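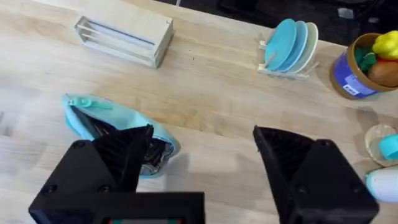 桌上的浅青色拉链小包

午间活动班停了几个月，从十二月起又恢复了。有几个以前来过的同事问我现在怎么安排，也有人问我一个做采购的为什么会带这个班，索性写下来，以后有人问就发链接。

先说我自己。我今年44岁，在Imotbridge做采购，每天坐着的时间很长。年轻时打过几年羽毛球，后来搬家、换工作，球拍放进柜子里就没再拿出来。前年开始腰不舒服，早上起床穿袜子要坐在床边缓一会儿。去看了医生，拍了片，没有大问题，医生让我去做物理治疗，顺便把体重减一点。

给我做治疗的是冼思咏，在Meltitlow那边的一家小诊所。她话不多，第一次见面让我做了几个动作：弯腰、单脚站、从椅子上站起来再坐下。看完以后她给了我四个练习，每个都很简单，简单到我有点怀疑。她说先做六周，做完再谈别的。我问要不要买护腰，她说暂时不用。

那六周我基本照做了，漏掉的主要是出差的日子。到第四周，穿袜子不用再坐着缓了。我不敢说全是练习的功劳，那段时间我也开始走路上班，从地铁站提前一站下来，晚饭也吃得早了。几件事混在一起，分不清哪件起了多大作用。

班是这样来的。我中午在茶水间旁边的小会议室做练习，门没关好，郭国伟路过看见了，问我在做什么。他是IT部的，肩颈常年僵硬，抬手拿高处的东西会疼。我教了他两个动作，第二天他又来了，还带了曾丽清。后来人慢慢多起来，小会议室站不下，行政的高柏希帮我们订了走廊尽头的大会议室，把桌子推到墙边，能铺垫子。

那时候我没有任何资格，只是把自己学到的转述给别人，心里其实不太踏实。复诊的时候我跟思咏说了，她说同事之间一起活动一下没什么，但不要给别人判断伤病，有人说疼就让他停下来，去看医生。她还建议我去读一个基础的团体运动指导课程。我报了Wu的周末班，学解剖基础、热身、动作退阶、怎么带不同程度的人。笔试我一次过了，实操补考了一次，因为口令喊得太小声，后排的人听不见。

Wu的老师对口令要求很严。每个动作要先讲做什么，再讲从哪里开始，最后才讲呼吸。我以前是自己先做起来，边做边讲，大家只能歪着头看。补考之前我在家对着阳台练，邻居家的小孩问他妈妈那个阿姨在跟谁说话。

拿到证书以后我去跟人事谈。人事的Joana Prata本来就在做员工健康的项目，之前公司试过一个叫Zorby的打卡应用，走路步数可以换积分，头一个月很热闹，后来就只剩下几个人在用。我不反对这类应用，我自己也装了，但它对我的腰没什么帮助，走得多的人本来就走得多。Joana问我想要什么，我说不要预算，只要会议室固定下来，不要临时被开会的人占掉。她答应了，另外给我们买了垫子和弹力带。

恢复以后的安排如下，来过的人可以跳过。

每周2次，中午十二点半开始，半小时，做完还有时间吃饭。建议饭后再来的人先别吃太饱，最好是做完再吃。不用换运动服，穿能蹲下去的裤子就行，裙子不太方便。鞋子脱在门口。

前五分钟是热身，原地踏步、转肩、转髋，没有什么花样。中间二十分钟分成上半身和下半身，隔次轮换。上半身主要是胸椎旋转、靠墙滑臂、弹力带划船。下半身主要是臀桥、坐站、弓步，还有单脚站立。最后五分钟躺着，做腹式呼吸和腿后侧拉伸。有人说最喜欢最后五分钟，我理解，冬天暖气开着，关了灯确实容易睡着。上一期有人真的睡着了，我们收垫子的时候把他叫醒的。

这一期报名的有17个人，比上一期多。不可能每次都到齐，大会议室站得下，垫子不够的话后到的人做站姿版本。我会提前把站姿版本准备好，不会让人干站着。

常有人问的几件事也一并写在下面。

第一个是膝盖疼能不能来。要看是怎么疼，我判断不了，请先问医生或者治疗师。他们说可以活动，你来的时候跟我讲一声哪些动作要避开，我给你换。丽清就是膝盖不好，她不做弓步，改成扶着墙的小幅度下蹲，做了一期，自己说上楼梯时心里有底了一些。

第二个是能不能减肥。一周2次、每次半小时的活动，消耗不大。我自己的体重是靠走路和晚饭减下来的，减得也不多，后来过年又回来一部分。如果主要想减重，这个班帮不上太多，找营养师或者去健身房更直接。

第三个是要不要买弹力带回家练。会议室里的是公司的，不能带走。想在家练可以自己买一条，先买阻力小的。我见过好几个人买了最重的一条，拉不开，就挂在门后面了。郭国伟那条现在用来捆纸箱。

第四个是为什么不放音乐。放过，上一期放了两次，隔壁会议室来敲门。

带班这件事对我自己的影响，也说几句。以前我请假不觉得有什么，现在请假要提前在群里说，要找人顶。高柏希顶过两次，他照着我写的单子念，念得很认真，就是数数太快，大家做得气喘吁吁。后来我在单子上把每个动作的秒数都写清楚，让他看着墙上的钟。

还有就是备课花的时间比我想的多。半小时的课，我头几次要准备一个晚上，怕中间忘了下一个动作是什么。现在好一些，我有个本子，左边写动作，右边写谁需要换什么。本子封面已经卷了，舍不得换，里面有上一期全部的记录。翻回去看，头一个月写得密密麻麻，到后面一页只有几行字。

我也犯过错。有一次我把臀桥和单腿臀桥连着排，中间没有休息，第二天有三个人跟我说大腿后面抽筋。那次以后凡是单腿的动作我都放在后面，并且给一个双腿的选择。还有一次我急着赶时间，热身只做了两分钟，自己的小腿先拉到了，走路疼了几天。这种事情在课程里老师都讲过，讲的时候觉得谁会这样呢。

中间停掉的那几个月是因为大会议室装修，换地毯和投影。期间有几个人在自己的座位旁边继续做，每天下午三点郭国伟在群里发一句“起来”，大家就站起来转转肩膀。这个习惯现在还留着，不来上课的人也可以加进群，找他就行。我觉得对天天坐着的人来说，下午三点站起来那一下，可能比我中午那半小时还要紧，毕竟每天都有。

思咏那边我现在三个月去一次，上次她给我加了负重，让我从地上提一个装了书的箱子。第一次提的时候很紧张，想起之前弯腰都费劲的那段日子。提了五次，没事。回家以后我把柜子里的球拍拿出来看了看，握把的胶已经粘手了，线也松了。拿去换了胶和线，还没约人打。丽清说她以前也打，双打站后场，等她膝盖再稳一点可以去场地拉拉球，不计分那种。

下一期从几月开始还没有定，要看会议室的排期。想报名的直接跟Joana讲，不用找我，名单在她那里。单子上的动作我会整理成文字放到这里，先放上半身的，下半身那份我还想改一改坐站的次数。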